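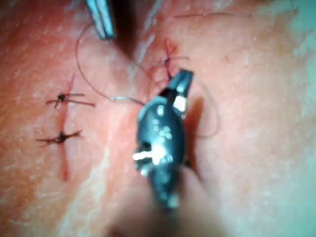 I ordered another practice pad from Wolum last week, which makes three this year. They wear out faster than I would like. The surface goes pale in patches and after that the thread starts to drag.

My main trouble is still thread. I cut it too long, then spend half the session keeping the loop out of the way of the needle. The course notes from Terkport say to pull through until you have a short tail and stop. I tend to carry on pulling.

The other thing is spacing. I used to put the first stitch in wherever it looked right and end up with a gap at the far end. Now I start at one end and work along, and it comes out more even.

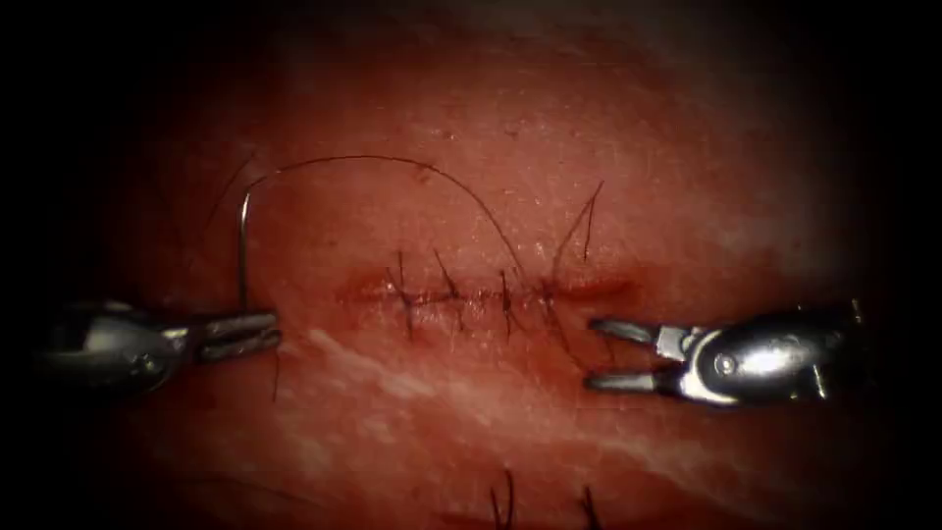 Written by the author of this blog, theatre nurse and evening student

26 September 2018

Four interrupted stitches across one slit, and I'm fairly happy with the gaps between them. The tail on the right-hand one is still long and wants trimming.

I have 200 knots in the practice book so far. The target is 800 before the assessment in October, so I am behind. Black thread from Chamoun is easier to see on a red pad than the blue, and I'll stick with it.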